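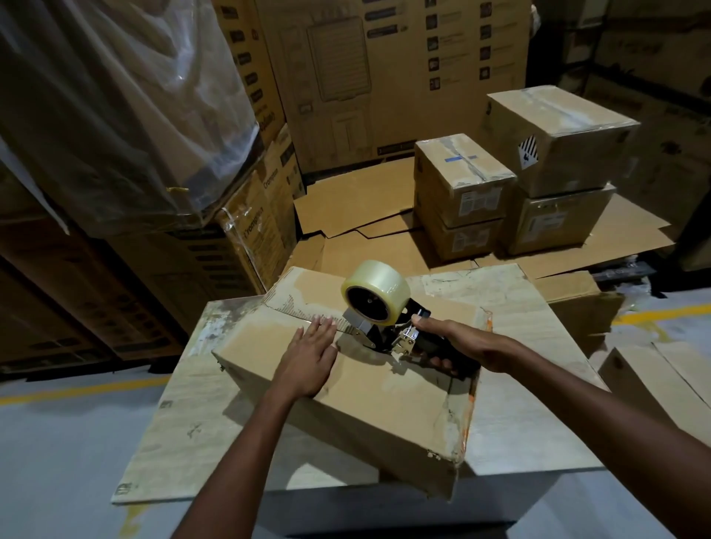
Chapter 7
Who Gets to Join, and When?

My first proper job in pensions was at a firm called Lekel, and in my second week a woman from the warehouse rang to ask why nothing had been taken from her pay. She'd been there since May, she'd read the booklet, and she wanted in. I told her she wasn't eligible yet. She asked what that meant, and I'm afraid I read the rule out to her word for word – which helped neither of us!

So this chapter is about eligibility: the rules that decide which employees can join a workplace retirement plan, and the date on which they come in. Chapter 6 looked at what goes into the plan. We now back up a step and ask whose money it is allowed to be.

I'll use two employers all the way through. Tokau has 577 staff, most of them full time, and lets people join on the day they start. Pumance is much smaller (8 staff when we first meet it) and makes everyone wait until they've finished a set period of service. Neither approach is wrong, but they lead to very different paperwork, and you'll be doing some of it yourself in the exercises.

Before you read on, get these 2 terms straight in your head, as students mix them up every year and I did too. The waiting period is how long someone must work before they qualify. The entry date is the day they can first take part, and it may fall a good while after the waiting period ends.

7.1 Reading an eligibility clause

Find the plan document for Pumance in the back of the book and turn to the section headed "Participation". Read it once quickly, then again with a pencil. Mark every word that has a capital letter in the middle of a sentence – each of those is defined somewhere else, and you'll need the definition before you can answer anything in 7.2.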